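4. Using the small bin on the table

The table-top bin is meant for dry and light waste only: wrappers, paper, foil, pieces of foam. Read this section before the first use.

4.1 Placing the bin
1. Put the tablecloth flat and pull out the folds.
2. Stand the bin near one side of the table, with the front face toward you.
3. Leave 15 cm free behind it, so the lid can open fully.

Note: The body is a little narrower at the base. Do not stand it on the border of a tray.

4.2 Sorting the table
1. Take first the things you want to keep - for example a folding fan or a foam cube - and move them away from the bin.
2. Check every bottle before you throw it. If it lies on its side, close the cap and stand it up.
3. Press foil packets flat. A crumpled packet takes too much place inside.
4. Open the lid, put in the waste and close the lid with the fingertips.

Caution: Do not press in the middle of the lid with the whole hand. The hinge can become loose.

Caution: Never put batteries, hot ash or liquids in the bin.

4.3 Emptying and cleaning
1. Empty the bin when it is full to 3 cm under the rim.
2. Wipe the lid and the rim with a soft damp cloth. Strong cleaners leave marks on the white panel.
3. Let it dry with the lid open before you put in a new bag.

Note: Bags from the Parri roll fit without folding. One roll has 100 bags. If you use other bags, fold the upper part over the rim - otherwise the lid does not close well.

For a spare lid, please ask for part 308 at the Groddale shop.

Last change of this section: 16/11/2019
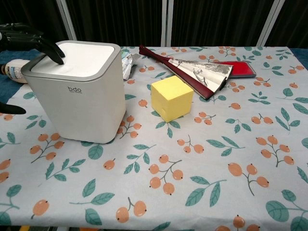
Text and photo: Hacer Soylu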